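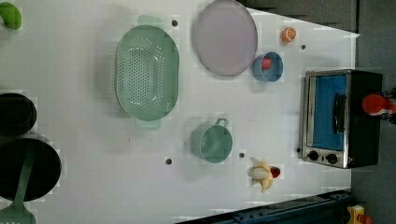

Figure 4.1 A tabletop kitchen set, with toy foods, cookware and a toaster oven, laid out within reach of a robot arm.

Chapter 4
Evaluating a Packaged Manipulation Kit

Learning objectives
After completing this chapter, the student should be able to:
Identify the parts of a commercial manipulation kit and the purpose each is meant to serve.
Read a supplier's task list and judge which claims can be tested in a teaching laboratory.
Prepare a written review that a purchasing office can use.

4.1 Introduction

Chapters 2 and 3 treated the robot arm as a machine to be modeled. In most workplaces, however, the arm is bought as one part of a larger package. The supplier provides the arm and gripper, a work surface, a set of objects, control software, and a support agreement. The buyer must decide whether the package as a whole is suited to the work intended.

The case followed in this chapter is the Gramaneck Tabletop Kit, offered to colleges and small laboratories by Galbraith Instruments. The kit was reviewed at the Protosstead Technical Institute by Rahel Leitner and Hideaki Matsuda, whose report was issued on June 7, 2019. Portions of that report are reprinted in Section 4.5 with the permission of the Institute.

The kitchen theme is a common choice for kits of this type. The objects are familiar to students, and they differ widely in shape. A colander with handle tabs at both ends presents one kind of grasping problem; a small red fruit in a small bowl presents another. A round plate with a slightly raised rim offers little for a gripper to close upon. Flat utensils such as a slotted spatula raise similar questions, particularly when they lie across another item.

The toaster oven adds a further class of task. Opening a hinged door requires the gripper to hold the handle while following a curved path, and an arm that performs well at picking and placing may perform poorly here. Students should recall the discussion of constrained motion in Section 3.6 before attempting Exercise 4.

4.2 What the Supplier Offers

The Gramaneck kit is sold with a task list of 61 entries, divided into 14 groups. Each entry names a starting arrangement, an instruction, and a condition for success. "Place the strawberry on the plate" is a typical entry. The list is a useful document, but it was written by the seller, and a reviewer should read it with two questions in mind – whether the success condition can be checked by an independent observer, and whether the starting arrangement is stated closely enough to be repeated.

Leitner and Matsuda found that almost 74 percent of the entries met both tests. The remainder used terms such as "neatly" or "near the pot," which two observers may interpret differently. The reviewers rewrote these entries before testing began, and they recorded each change in an appendix. This practice is recommended for all laboratory reviews.

4.3 Terms Used in This Chapter

Workspace. The region in which the gripper can reach and operate, which may be smaller than the table.

Reset. The return of all objects to their starting arrangement between trials. Reset time is seldom stated in sales literature and should be measured separately.

Trial. One attempt at one task, from the reset arrangement to success, failure, or the time limit.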